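Odds-and-ends bins: your questions

I've been sorting other people's bits and bobs in Cledley for years, and the same questions keep landing in my inbox, so I've put my answers in one place.

What actually goes in an odds bin?
Anything small that hasn't got a home yet! Toys, little brushes, rings off curtain poles, that thing you found under the sofa. If it's bigger than a shoe, it wants a shelf.

How many bins do I need?
I'd say 2. One to fill, one to sort into. I've met people with a dozen and they can't find a thing in any of them (sorry, Bastien Poulain, but you did say I could mention you).

Do they have to be matching?
No, but I like plain grey ones, you can spot things in them.

When should I empty mine?
I do mine every September, when the Gronadside jumble sale comes round. Last time I'd got around 70 bits to give away, and I'd still kept far too much.

Is it all right to mix toys and household things?
Of course, for a while. I chuck everything in together first and split it up later with a cup of tea. 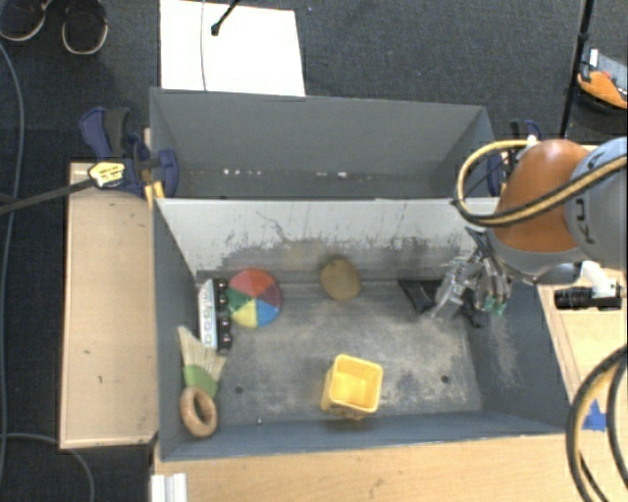

Toy ball and a little whisk brush sharing a grey bin, with the one behind still to fill.

My bin's got scuffed. Should I replace it?
I wouldn't. Wipe it out, tip the crumbs away and carry on using it. I only bin a bin when it splits.

Can I send you a question?
Please do, I read them all, though I'm slow on Fridays.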